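移动双臂平台自制课程讲义
第四讲:先在仿真里过门,再动手拧螺丝

主讲:Rostam Ranjbar
Horgate 共享工坊
2018年12月23日

一、本讲范围

前三讲完成了底盘选型、电源分配和单臂标定。本讲讲仿真:把各位在工坊里打算装的那台双臂移动平台先在软件里搭出来,让它在一套带走廊的室内模型里走一遍。实物装配放到下一讲。没有交仿真记录的小组,下一讲先补记录,再领底盘。

课程用的模型包叫 Wadley,放在工坊的共享盘里,里面有机身、两条机械臂、两只夹爪和一套室内场景。控制板的驱动包叫 Hukell,本讲只用到它的仿真接口,接线图先不用看。

二、为什么先做仿真

去年有一组同学直接装实物,机身装完才发现两臂张开后进不了工坊的储藏间。拆臂、改支架、重新走线,用掉了14天。同样的问题在仿真里改一个参数就能看到结果。

仿真也有做不到的事。轮子在瓷砖缝上的颠簸、线束的拉力、夹爪指尖的磨损,模型里都没有。仿真通过只说明几何上和逻辑上没有明显错误。

三、建模步骤

1. 机身
导入机身外壳网格,单位统一为毫米。很多人第一次导入后机身大得像一栋楼,原因是网格文件按米保存,程序按毫米读取。导入后先量一遍轴距,和图纸对上再往下做。
碰撞体不要直接用外壳网格。外壳棱面多,直接拿来算碰撞会很慢。用几个简单的凸体把机身包住,外扩7毫米作为余量。

2. 机械臂
左右臂使用同一份描述文件,右臂做镜像。镜像后必须检查关节转向:在零位附近给每个关节一个小的正角度,看两侧是否对称。不对称的关节改轴向的正负号,不要去改控制程序,否则换到实物上还要再改一次。

3. 夹爪
夹爪先按一个自由度处理,只有开和合。指尖的摩擦系数用模型包里的默认值。本讲不抓东西,这一项不影响结果。

4. 相机
装一台俯视相机和一台朝前的相机。俯视相机用来看路径,朝前的相机装在机身上方,视野里要同时有机身前部、两只夹爪和前方的路。各组常把前视相机装得太低,只能看见远处,看不见夹爪离门框还有多远。

5. 质量与惯量
填实测值。还没有称重的零件先填估计值,并在表里标一个“估”字。总质量不对,加减速时的表现就不对,后面调速度环会白费工夫。

四、过门的参数

过门是本讲的主要练习。需要填三组数。

第一组是门的净宽。量门框内侧到内侧,门扇打开后占掉的宽度要扣除。门扇只开到一半时,按门扇边缘到对侧门框的最短距离算。

第二组是平台的通过宽度。机身宽度好量,手臂的宽度随姿态变化。课程规定的过门姿态是双臂前伸、肘部内收,两只夹爪在机身前方相对,腕部不得超出机身两侧。这个姿态存为预设,命名为“过门”,各组不要改名,评分脚本按名字读取。

第三组是速度。接近门口时限速为每秒300毫米,进入门框后再减半。转向只允许在进入门框之前完成。在门框里转向,机身尾部会扫到门边,而前视相机看不到尾部。

五、运行与观察

启动后先不要给速度指令,让场景静置,直到机身不再下沉或抖动。如果机身一直在抖,多半是轮子和地面的初始位置有重叠,把机身抬高一点再放。

然后切到“过门”姿态,让平台停在门外,正对走廊,从前视相机看一遍。

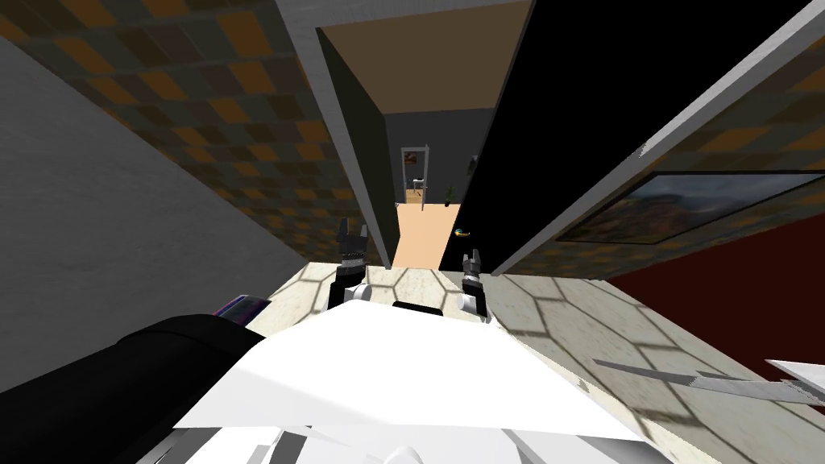
检查完起始位置就可以保存一份快照,后面每次失败都从快照恢复,不要从头加载。重新加载时随机数种子会变,两次结果没法比较。

第一次运行用手动遥控,走完全程,记下哪里需要停、哪里需要修正方向。第二次再用路径规划器。规划器参数里有一项“膨胀半径”,默认值偏大,遇到窄门会报告无路可走。先确认净宽和通过宽度填对了,再逐步减小膨胀半径。反过来做,参数会越调越乱。

Delacroix 小组上一期的记录写得比较完整,共享盘里有副本。他们的一次完整运行共记录2,978帧,碰撞都出在右臂腕部,原因是镜像之后有一个关节的限位没有跟着换符号。建议先读这份记录的第二节。

六、常见问题

平台不动,轮子在转:地面没有设摩擦,或者轮子的碰撞体缺失。
平台自己往一侧偏:左右轮半径填得不一样,或者质心横向偏移。先查质心。
夹爪忽开忽合:控制周期和仿真步长不成整数倍。
前视画面全黑:相机放进了机身网格内部,往上移。
地面上的阴影被当成障碍:只用颜色做分割时会出现,改用深度。
墙面有时被穿过:墙的网格是单面的,碰撞体要另加。

七、作业

每组提交以下内容,放在自己小组的文件夹里:
机身和双臂的描述文件。
一张参数表,包括门的净宽、平台通过宽度、限速和膨胀半径,估计值要标明。
手动过门和自动过门的运行日志各一份。
一页文字,写明失败过几次,每次改了什么。只改了一个参数的,写参数名和前后数值;同时改了几个的,说明为什么要一起改。

评分看日志和文字,画面效果不计分。不要花时间调材质和灯光。

八、下一讲准备

下一讲装底盘。请自带内六角扳手一套、扎带和护目镜。工坊的扭力扳手只有一把,轮流使用,电机固定螺丝必须用它上紧。电池由工坊统一保管,接线经过检查之后再领。

补交记录的小组把文件夹名后面加“补”字。四月的场地已经订好,实物过门测试在那时进行,门宽以现场测量为准。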